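Velmont Community Kitchen
Progress report to the Collell Fund, March 2024

We started the cooking courses for new residents in January, as planned. Two groups meet every week, one in the morning and one in the evening. Until now we have served 752 meals at the shared lunches, and the goal for the full year is 1,000, so we are ahead of our plan.

The work with Drokik on the cold storage is going slower. The new refrigerator was delivered, but the electrical connection is still waiting for a permit – we hope to receive it before the next payment.

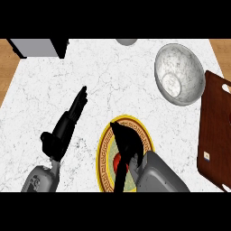

White marble-patterned tabletop, with wood flooring at the sides.

Costs for food stayed inside the budget. Transport was more expensive than we wrote in the application, and we ask for permission to move a small sum from printing to transport. The Ebrahimi bakery continues to give us bread without payment, and this helps very much.

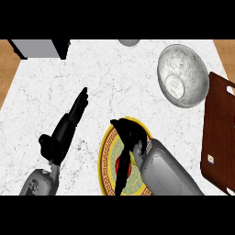 Marble countertop and cutting board.

For the next period we plan seven evening lessons on cheap winter soups and on how to store vegetables. Child care during the morning course is not solved yet. We will send the receipts and the attendance lists in a separate letter.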